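Last revised January 27, 2022. Applies to the Edau hand, revision 4, and to the Stodel bench controller that runs it. Questions on the older three-finger version are kept in a separate file.

# Edau hand: build and bring-up FAQ

## Parts and tools

**What do I need besides the printed parts?**
The Ulitz motor set, one Stodel controller, a bench supply with an adjustable current limit, and the fastener bag. Hex drivers should be good ones. Worn tips will round out the small heads on the knuckle plates, and a rounded head inside a collar means drilling.

**Can I substitute other motors?**
Only if the output shaft and mounting pattern match. The Ulitz gearboxes set the spacing of the whole palm. A longer gearbox will fit the printed cavity and then foul the wiring channel when the palm is closed.

**How much does the complete build cost?**
The last full order came to $259, excluding the supply and the printer filament. Shipping varies.

## Mechanical assembly

**In what order should the fingers go on?**
Fingers first, thumb last. The thumb bracket blocks driver access to two of the palm screws once it is fitted.

**The thumb binds near the end of its travel. What is wrong?**
Usually the bracket is seated slightly out of square. Loosen both screws, move the thumb by hand through its range, and retighten at mid-travel. If it still binds, check the collar for stringing left over from printing.

**Which thread locker should I use?**
Medium strength, on metal-to-metal joints only. Keep it off the printed parts. It attacks some plastics, and the resulting cracks take weeks to show.

**How tight should the tendons be?**
Tight enough that the fingertip has no free play with the motor powered and holding. Overtensioned tendons show up as high idle current. Recheck after the first hour of running, when the line has stretched.

## Wiring

**Where does the cable leave the hand?**
At the wrist. Leave a service loop long enough for full wrist rotation in both directions, and fix the cable on the arm side of the joint only.

**The controller sees some motors and misses others.**
Check for duplicate IDs. All Ulitz motors ship with the same default, so each has to be connected alone and given its own number before the chain is assembled. If the IDs are correct, suspect the connector between the last motor that answers and the first that does not.

**What current limit is safe for first power-up?**
Start at 3 A. Raise it only after every joint has moved to both stops without a fault.

## Calibration

**How often is calibration needed?**
After any tendon change, after any motor replacement, and whenever the controller firmware is updated. The October firmware changed the format of the stored offsets, so files saved before it must be regenerated.

**Does the arm have to be in a particular pose?**
The hand should hang with the fingertips pointing at the floor, clear of furniture by at least 16 inches. Gravity then loads all fingers the same way. Calibrating with the palm up gives offsets that drift as soon as the wrist turns over.

Fingers down, seen from the wrist:

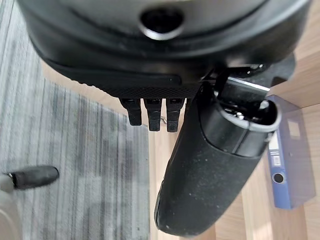
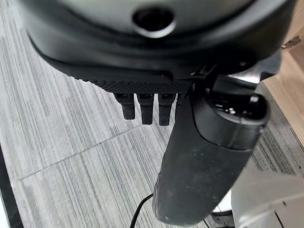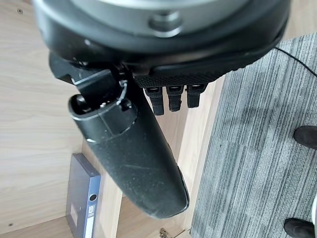
**The routine stops with "offset out of range." Can the limit be raised?**
It can, in the Stodel configuration file, but the message normally means a horn is one spline tooth off. Remove the horn, command the motor to center, and refit it. Raising the limit hides the error and reduces the usable travel on one side.

**Do I need to clean the finger covers?**
Wipe them with a damp, lint-free cloth before any grip test. The rubbery coating picks up dust, and grip readings taken on dusty covers are not repeatable. Do not use acetone.

**Can the Agbenyega test scripts be run on this hand?**
Yes, with the speed setting at half or lower. They were written for a hand with stiffer tendons and will trip the current limit at full speed. Run the open-close script before the pinch script, and save the log from each run under a new name, as the scripts overwrite without asking.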